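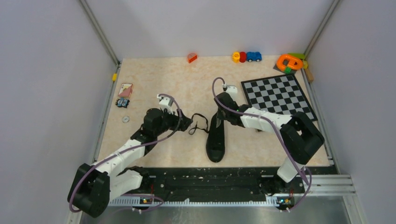

What do you do when a gripper won't let go after an e-stop? Cut the air or the power the way the manual says, wait 30 seconds, then open it by hand. Never yank.

Learned that one Saturday arvo, when the left arm faulted halfway through a lace pull and just hung on. Error 881, cheers Tollow.

Culprit was a cable snagging at the wrist. I've rerouted it with more slack and dropped the grip force limit.

67 runs since and no fault. Colour me cautious, I'm not leaving it alone till it hits 500!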